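Vikent Hand Grippers – Set-up Guide
Section 5: Your first two-handed task

Contents | Previous: Pairing left and right | Next: Reviewing a take

By now both grippers are paired and the jaws open and close all the way. Time to do something with them! We start everyone on sweeping, and it's still our favorite first task. Both hands have a real job to do, the cleanup is built in, and most people are grinning by the second try.

Before you start

1. Clear a patch of table big enough to move both elbows freely. A plain surface in one color works best.
2. Plug the left gripper into port 1 and the right gripper into port 2. The ports are marked on the side of the hub.
3. Let each cable hang in a relaxed loop. If you feel a tug at the wrist when you reach forward, give it more slack.
4. Tear up a sheet of paper and crumple the pieces. Tissue is too light and drifts away from the brush.

CAUTION: Keep fingers out of the jaws while the grippers are powered. The closing force is low but it will pinch.

Loading the tools

5. Hold the left gripper as you would a drill, with your whole hand around the handle. Open the jaws, slide in the dustpan and squeeze until it stops wobbling.
6. Do the same on the right with the hand brush. Bristles go down, handle goes up.
7. Lift both tools a little way off the table and tilt them side to side. If either one slips, open the jaws and take a deeper bite.

Sweeping

8. Set the lip of the dustpan flat on the table and turn it toward the brush.
9. Press Record on the hub and wait for the long beep.
10. Sweep the scraps over the lip in short strokes. Move the brush and keep the pan still – chasing paper with both hands at once gets messy fast.
11. When the scraps are in the pan, hold both hands still until you hear two short beeps.
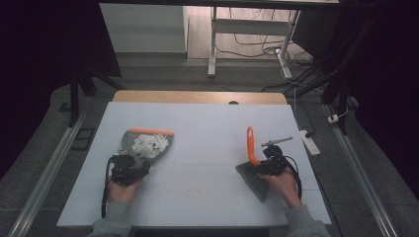
Figure 5-1. Dustpan in the left gripper, brush in the right, paper scraps in the pan.

Note: Left-handed? Swap the tools over, then choose Mirror in the hub menu. Vasylyna Hutsuliak on our support desk runs every demo this way and her takes come out beautifully smooth.

Note: The hub stores 3000 takes before it asks you to copy them off. Short takes and long takes count the same.

If something goes wrong

Code 3128 on the hub: one gripper has lost its connection. Push the plug in until it clicks and press Record again. Your earlier takes are safe.

The brush twists in the jaws: grip it closer to the bristles. The soft jaw pads (sold separately) are a big help with round handles.

Scraps slide back out: you're lifting the pan too steeply. Raise the lip first, then the rest.

Do five good takes before you move on to Section 6. It goes quicker than you'd think, and the difference between take one and take five is a treat to watch.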